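Laundry and linen room walk-through, Reltstead – checklist with my comments

Done by: Verena Zürcher
With me for the first half: Beat Pichler
Month: December
Start: 7.40 am

Hi all, same form as last time, but I've written more in the comments because Theresia asked me to stop just ticking boxes (fair enough!). OK means OK, FIX means somebody has to do something, and WATCH means I'll look again next month. If your name is beside something and you think it's the wrong name, come and find me.

1. Floor and walkways

1.1 Floor clear between the door and the machines – OK
Nice and clear. The trolley was parked against the wall for once – thank you, whoever did that.

1.2 Floor clean, no lint or spilled powder – FIX
Powder on the floor near the end washer again. It's slippery as anything once it gets damp. Please sweep it up first and then mop, or you just make paste. I did it this morning and it took me two minutes.

1.3 Mat at the door lies flat – WATCH
One corner is starting to curl. I turned it over and it's better that way up, but I don't love it. Meinrad, is there another one in the storeroom?

1.4 Back exit opens fully from inside – OK
Opened it, walked out, froze, walked back in.

2. Washers

2.1 Hoses and connections, no drips – OK
Ran my hand along all of them. Dry. The one Beat replaced in the spring is holding up really well.

2.2 Door seals clean, no tears – FIX
The middle washer has a small split at the bottom of the seal. It isn't leaking yet, but it will be. Beat has the part number written down and will order it. Until then please keep that one for light loads (pillowcases, tea towels, that sort of thing) and leave the doonas for the others.

2.3 Detergent drawers rinsed – FIX
Eww. Sorry, but eww. Pull them right out, rinse them under the hot tap and let them dry on the rack.

2.4 Load sheet on the wall readable – OK
The new one is bigger and I can read it without my glasses.

3. Dryers

3.1 Lint screens emptied after every load – FIX
Two had a good thick blanket on them when I got there. I know I go on about this, and I'm going to keep going on about it. Lint burns. Empty the screen when you take the load out, not when you put the next one in, so it's always done even if you're the last one of the day.

3.2 Vent duct at the back not crushed – OK
Beat pulled both machines forward so I could get the torch in behind. Duct is fine, and we found a sock, a teaspoon and the lid of somebody's lunch box. They're on the windowsill.

3.3 Nothing stored on top of the dryers – OK
The basket that used to live up there is gone.

3.4 No dryer left running when the building is empty – WATCH
Burgi says it happened once in November. Last person out checks the lights on the panel, please. If there's still time on the cycle, stop it, open the door and leave the load to cool.

4. Cloth, clothes and linen before they go in

This is the section I've added to, as the old form only said "sorting done Y/N" and that told us pretty much nothing.

4.1 Pockets checked – FIX
I checked a basket that was marked as ready and got a biro, a lighter and a handful of screws. A lighter! Every pocket, every time, and do the little ones inside the big ones too. If you can't tell whether a pocket is empty by squeezing it, put your hand in – but feel from the outside first in case there's something sharp.

4.2 Pieces picked up one at a time – WATCH
Getting better. When you grab an armful you don't see what's rolled up in the middle, and that's how the red apron got in with the whites. Take hold of one bit, lift it up and let the rest hang, and you can usually see what you've got. With the blue things it's harder in poor light, when a crumpled lump could be a shirt or a towel until you find a hem or a seam.

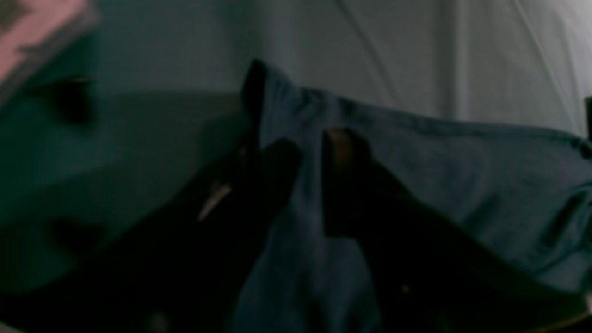

4.3 Darks and blues kept out of the white load – OK
All good this time. The denim-coloured stuff goes in with the darks even if it looks faded, please. I had a long chat with Burgi over whether old denim still runs. She says no, I say I've got a drawer full of grey pillowcases at home that say yes.

4.4 Oily rags kept separate – FIX
There was a workshop rag in with the kitchen towels. Anything that smells of oil or thinners goes in the metal bin with the lid on and does not go in our dryers at all, even after a wash. If you're unsure, give it a sniff. If you're still unsure, metal bin.

4.5 Torn or badly worn items pulled out – OK
The mending box is full, which I'm choosing to be pleased about. Theresia is taking the best of it home over the break.

5. Sorting table

5.1 Table steady, legs locked – OK
Gave it a good shove. It used to wobble and now it doesn't, so the new bolts were worth it.

5.2 Surface wiped, no snags or splinters – OK
Wiped down while I was there.

5.3 Height comfortable for whoever's using it – WATCH
Meinrad is a lot taller than the rest of us and has been bending over it all morning. We could put it up a notch on his days. It's easy with two people, but please don't try it alone, the pin springs out.

5.4 Lighting at the sorting end – FIX
Too dim. At that hour of the morning in winter you really can't tell navy from black, and I don't want anyone leaning right in with their face over the basket to try. One tube needs changing and I'd like a second lamp as well. I've asked for both.

6. Shelves and storage

6.1 Heavy items below shoulder height – FIX
The big tubs of powder had crept back up to the top shelf. Beat and I moved them down. Please leave them down, even though it means the towels look less pretty.

6.2 Shelves fixed to the wall – OK
Tugged each one. Nothing moved.

6.3 Step stool in place and in good nick – OK
Rubber feet all there. It's a stool for standing on, folks, so don't pile sheets on it.

6.4 Cleaning products in their own bottles, with labels – FIX
There was a drink bottle with something clear in it behind the bleach. I've tipped nothing out, I've just put it up on Theresia's desk with a note. If it's yours, tell her what's in it. Please don't ever do this.

6.5 Bleach and descaler stored apart – OK
On separate shelves with a good gap.

7. Iron and press

7.1 Cords whole, plugs not warm – OK
Checked after Burgi had been ironing for a good half hour. Plug was cool.

7.2 Iron stands on its rest when not in your hand – OK
Watched three people and they all did it right, without knowing I was looking (now you know).

7.3 Press switched off at the wall at the end of the day – WATCH
I can't say yes or no to this one from a morning visit. I'll come by at closing time in January.

8. Emergency bits

8.1 Extinguisher in place, tag in date – OK
8.2 Fire blanket in place – OK
8.3 First aid box complete – FIX
No burn gel and hardly any plasters. I'll top it up this week from the cupboard upstairs.
8.4 Emergency stop button reachable – OK
Nothing hanging off it this month!
8.5 Phone list up to date – FIX
Still has the old number for Beat. I crossed it out and wrote the new one in pen, but it needs printing.

Who's doing what

Beat – seal for the middle washer, tube over the sorting table
Meinrad – mat for the doorway, table height
Theresia – find the owner of the drink bottle, print the phone list
Burgi – have a word with the evening people over the lint screens
Me – first aid box, press check at closing time

I finished at 9.15 and had a coffee with Burgi, who wants me to add that the good scissors are missing from the mending box. They've got a bit of yellow wool tied round one handle. Just put them back and we'll say no more.

Verena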